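Steel Shelving in the Home Workshop: Loading, Leveling and Bins

Slotted-post shelving is sold by load per shelf, and the figure on the carton assumes a level floor, a full set of clips and weight spread evenly over the whole surface. Most home units meet one of those conditions. The notes below cover assembly, bin choice and the order in which things go on the shelves.

Leveling

Set the unit in place empty. Put a level across the lowest shelf front to back, then side to side. Correct the low foot with a flat steel or hard plastic shim. Cardboard and folded paper compress within a few weeks and should not be used. On carpet, place a square of hardboard under each foot before leveling, otherwise the feet sink at different rates and the posts go out of plumb.

Check again after loading. A unit that was level empty and leans when full has a soft spot under one foot or a clip that is not seated.

Clips

Clips go fully home with a tap from a rubber mallet. A clip that can be pulled out with two fingers is in the wrong slot or upside down. On the Drundlow pattern the narrow end points down; on the older Wojcik posts it points up, and the two are not interchangeable even though the slots look the same. Keep 3 or 4 spares in a bag tied to the back post.

Bins on the floor

Open bins are for items in transit: things coming in to be put away, or going out to be cleaned. They are not long-term storage. Choose a bin with a rolled rim, which stiffens the sides and is easier on the hands. Keep it near the bay it serves and empty it the same day.

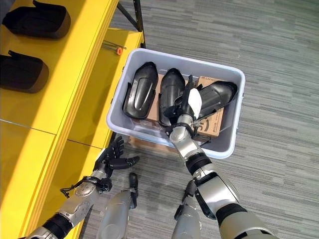 Molded items should be wiped before they go up. Use a damp cloth with one drop of dish soap per quart of water, then a dry cloth. Solvent cleaners haze many plastics and soften others. Let anything with a channel or deep groove stand open side down until it has drained, and do not stack it while damp.

Shelf spacing

Measure the tallest item intended for each shelf and add 5 inches of hand room. Less than that and items get dragged across the front lip, which wears the paint and then rusts. More than that wastes height. With four shelves, the usual arrangement is the largest gap at the bottom and the smallest at the top – heavy and bulky things low, light things high.
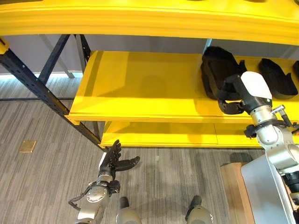

Yellow shelves on dark slotted posts.

Paint and rust

Powder coat chips at the slots and along the front edge. Touch up bare metal as soon as it is seen. Sand lightly with 220 grit, wipe with a dry rag, and apply two thin coats of enamel. Priltton sells a small touch-up bottle with a brush in the cap that is adequate for this. Color match is poor on yellows and acceptable on grays. In an unheated garage, go over the front edges with paste wax every November.

Placing items

One row deep wherever the item allows it. A second row behind the first will be forgotten. Face everything the same way, so that a missing or misplaced piece shows without handling the rest. Leave a finger's width between neighbors. Pairs are stored side by side, left on the left.
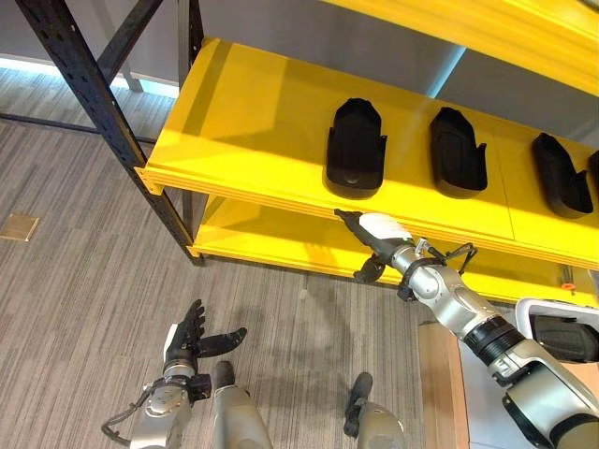

Long shelves are often made in sections, and the joint between them is the weakest line. Do not center a heavy item on a seam. Place it over a cross brace, or move it to the section nearest a post. Shelf liner is optional. Ribbed rubber grips better than smooth vinyl, but it holds grit and has to be lifted and rinsed twice a year.

Labels

Label the shelf, never the item. Tape on the front lip lasts longer if the lip is first wiped with rubbing alcohol. The Mivier 18 mm tape fits most folded lips without trimming. Write part numbers in full: a shelf marked 1419 can be searched for, and one marked "misc. covers" can't.
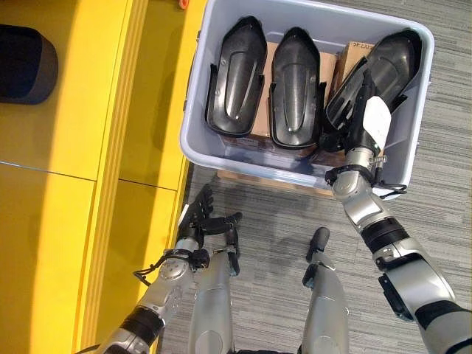 How much clear floor should be left in front of the shelves?
Thirty inches for an adult to kneel and reach the bottom shelf, and thirty-six if a bin has to sit there at the same time.

Anchoring

Any unit taller than four times its depth is fixed to a stud at the top with a steel strap and a 2-inch screw. Drywall anchors alone do not hold.

Notes by Mwanaisha Ondieki. Clip section revised 28/11/2023.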